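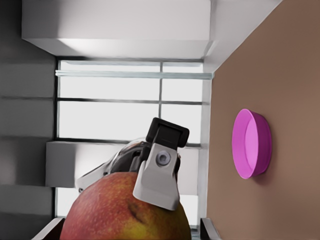
Home | Articles | Plants | Index
Print | E-mail

Apple

The apple is the fruit of a small tree in the rose family, grown for eating fresh, cooking and pressing into cider. Skin color ranges from green and yellow to deep red, and many kinds show more than one color. Most trees are grafted, as seedlings seldom match the parent.

Detska, a late dessert apple, ripens on trees up to 19 feet tall. It keeps well in a cool cellar. Prerkomura is sharper and mostly used for sauce.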